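The bus let us off at the Arnix works a little before ten in the morning, thirty of us in our good shoes, and I will admit I had come mostly for the coffee. My late husband packed boxes in that building back when it was still called Ueda, and I wanted to see what had become of his old floor before my knees gave up on stairs altogether.

They gave us each a paper badge and walked us past the loading bay (it smelled just the same, of cardboard and rain!) to a room where the folding was going to be shown. The young woman in charge had a soft voice and kept having to start over. The machine's name was Flarach, she told us, and it had learned from people doing the work by hand, with a pair of fingers very like its own.

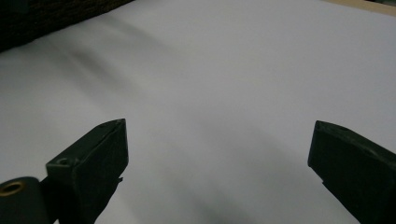

I thought of his hands then, which is a silly thing to do on a factory tour, but there it is. He could crease a sheet with the side of his thumb and never look down, and on his best shift he did 2,308 of them – he wrote the number on the kitchen calendar, and I left it hanging there well into the next March.

"Would you like to try it?" the young woman asked, and I realized she was asking me. So I put down my cup and went up to the front, badge and all, and she showed me where to put my fingers. It was lighter than I had expected. I squeezed, and it closed, and somebody behind me clapped.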